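About Us

Hi, and thanks for stopping by! I'm the teacher who runs the Morkthorpe robotics club, and since I'm the one with the website password, this page comes from me.

We're an after-school club for middle and high school students at Kennedy, and we meet in Room 277, up the back stairs and past the art storage. If you smell hot glue you've gone too far. You don't need to know anything about robots or coding to join, and you don't need to buy a kit. Bring a notebook (a real paper one, please) and something to snack on, because we go until dinnertime and I have learned what a hungry ninth grader is like.

I started the club after I asked my class what they'd build if they had the parts and got back an hour of very loud answers. The first projects were line followers made out of whatever we could scrounge. Then came a marble sorter, then a plant waterer that flooded my desk, and little by little we worked our way up to arms. Arms are what we love now.

Our big project this year is called Mikus. It's a two-arm sorting station, and the job sounds easy until you try it: pick small pieces up off a tabletop and put them where they belong in a divided tray. The students split into a motion group and a grip group, and they argue all the time, mostly in a good way. The motion group wants everything faster. The grip group would like everyone to please slow down.

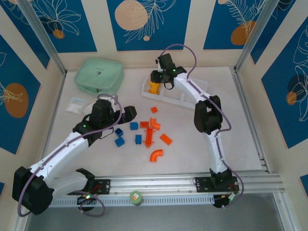

Mikus at work: the right gripper at the tray, the left one over the blue and orange pieces.

The cubes are the friendly ones. You can come at a cube from almost any side and do okay. The elbow fittings are another story - they're curved, so where you grab them matters a lot, and the grip group has a whole section of the logbook just for those. The cross-shaped connector has its own page too, with some drawings in the margin that I'm pretending I haven't seen.

About that logbook! Every try gets written down, good or bad, with a note on what the student thinks went wrong. We're at 1607 entries for Mikus so far, and I read them all. My favorite kind is when somebody crosses out their first guess and writes a better one underneath. That's the part of the club I'd keep if I had to give up everything else (please don't make me give up the arms).

We also go to one competition a year, the Kindel Challenge in December. Teams get a table, a pile of parts they haven't seen before and a short time to set up. We'll be taking two teams this time, and anyone who has come regularly this fall can be on one. Younger students are very welcome, and they're often the calmest people at the table.

Parents, you can come watch any time. Just sign in at the front office first, and keep your hands behind the yellow tape like the rest of us. If you'd like to help with rides or snacks, leave a note in the Morkthorpe robotics mailbox by the office. Students can skip all that and just walk in - the door's open as soon as the last bell rings.

Page updated November 27, 2025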